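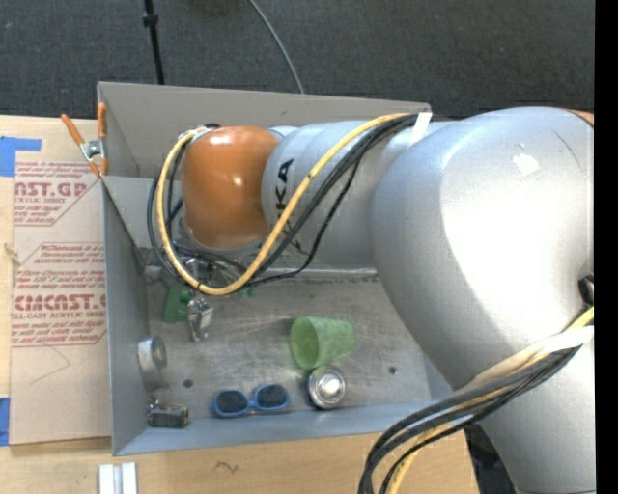

Bac de manutention

Le bac de manutention est un récipient rigide, le plus souvent rectangulaire, destiné au stockage temporaire et au transport interne de pièces ou de denrées. Il se distingue de la caisse d'expédition par son usage répété au sein d'un même établissement.

Matériaux

Les premiers modèles étaient en bois cerclé. La tôle d'acier s'est imposée dans les ateliers mécaniques, où les pièces lourdes ou huilées endommageaient les fonds. Les matières plastiques dominent aujourd'hui dans l'agroalimentaire – leur nettoyage y est plus aisé.

Dimensions

Il n'existe pas de format unique. Le modèle Skakel, diffusé par la maison Diekmann, mesure 565 mm de long et supporte une charge de 80 kg. Son bord roulé permet le gerbage de bacs pleins, tandis que les versions coniques s'emboîtent à vide.

Terminologie

Dans son lexique de l'atelier, Dragica Dimitrov réserve le mot « bac » aux récipients ouverts et range sous « coffre » ceux qui reçoivent un couvercle. L'usage courant ne suit pas toujours cette distinction.

Articles connexes
Caisse-palette
Gerbage
Rayonnage Brusari
Tôle emboutie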